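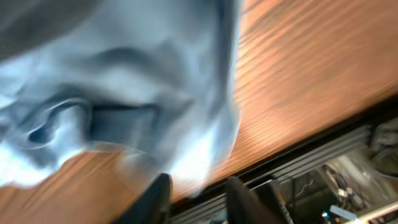
## 6. Folding laundry

Read this section before you promise anyone a folded basket. The Flindarar two-arm kit can fold a T-shirt. It can't yet do your laundry, and the box copy that suggests otherwise was not written by the people who wrote this manual.

Firmware 2616 or later is needed. Earlier versions will start the fold routine and then stall with error 668.

### 6.1 Before you start

1. Clear the working area in front of both arms. A short stack of folded clothes may stay at the back, outside the reach set in section 4.
2. Check that both status lights are green.
3. Run each arm through its full travel by hand and watch the cables. If one catches on a joint, re-clip it now.
4. Put one garment on the table. You can drop it in a heap.

> **Caution:** Keep fingers, sleeves and drawstrings out of the grippers. The stop button cuts power to both arms and they will sag, so don't lean under them to press it.

### 6.2 Flattening

Flattening is the hard part. A person finds a collar by feel in a second. The software has to guess which bit of a crumpled heap is hem and which is sleeve, and it often guesses wrong.

1. Select **Flatten** and press start.
2. Let the first arm take hold of the cloth. Don't help it. Moving the garment after the first grip spoils the position estimate.

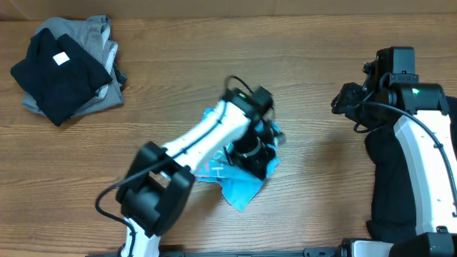
3. Wait for the second arm to join in. If it hasn't moved after 2 minutes, press stop, drop the garment again and go back to step 1.
4. After 2 failed tries, spread the garment yourself. It takes less time than a third.

### 6.3 Folding

Start the fold only when the whole outline of the shirt can be made out and no sleeve is trapped underneath. Small wrinkles are fine.
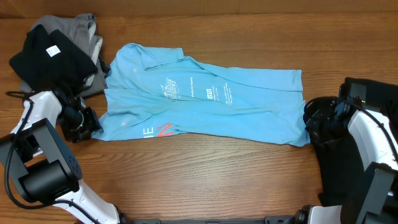

A sleeve doubled back near the collar is a judgment call. Ustton's routine will sometimes fold over it and report success, as "success" here means the last step ran. It doesn't mean you'd put the result in a drawer. The Stono add-on checks the final shape and is a bit more truthful, though it struggles with dark colours.

1. Select **Fold**, then the garment type.
2. Stay in the room until both arms have returned to rest.
3. Lift the garment off by hand and look at the back.

**Note:** Fitted sheets, socks and anything with a zipper are not supported. The Hsu soft fingertips give a better grip on thin cotton but change none of this.

Settings for fold width are in section 7.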